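Geltach packaging fair, Tuesday visit

Kwame Opoku and I took the early train to Geltach and were at the gate before the doors opened. Tickets were 18 each at the desk. The fair takes up two halls this year, and most of the 59 exhibitors were in the larger one, which meant narrow aisles by lunchtime.

We had gone mainly for the paper section. Annan had the best stand there, with samples of molded pulp trays sorted by thickness. Their salesman let us bend them and stack them, and he gave straight answers on price. The minimum order is still too high for a shop our size – we would need storage we don't have.

Wideo was showing printed sleeves. The colors were good, but the lead time is up to 40 days, and they would not quote for short runs. Kwame took their catalog anyway.

The afternoon talk on return shipping was full, so we stood at the back. The speaker went through damage claims by type of box. Corners came out worst, then lids. I would have liked a handout.

Food was the weak point. There was one counter for both halls and the line never got shorter. Bring sandwiches. Parking behind the smaller hall is free after 3 p.m., and the shuttle to the station leaves from the same side.

We plan to go back next year, and Ama Eshun from the Avel shop wants to come along.

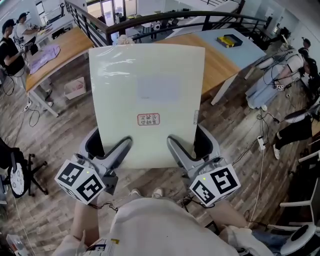
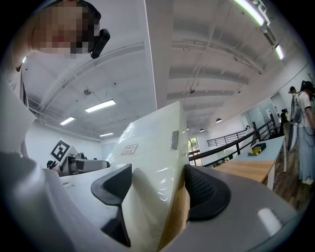

Glossy pieces held upright, Geltach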